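Speaker notes: Sorting Donated Goods at the Flultthorpe Depot

Opening. Welcome delegates. State that intake moved to Saturday and that 70 households now give regularly.
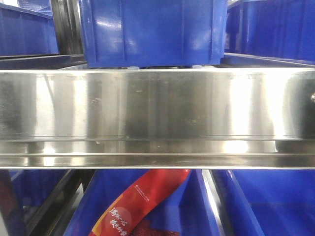

Blue bins on the upper shelf level.

Slide 2. Explain the labeling rule: date received, then category. Allow five minutes.

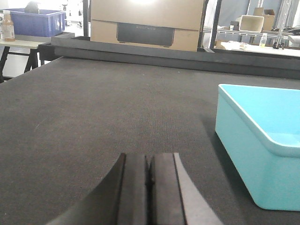 Fotis Bakalis has written that the Senitz branch would prefer category first, as dates matter only for food. Acknowledge the point and refer it to the March meeting.

Slide 3. Review the 20 items most often refused. 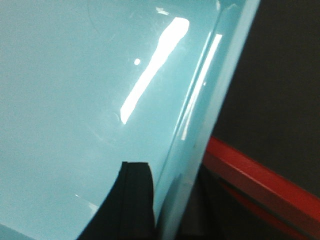
Questions from the Floor

Take written questions first.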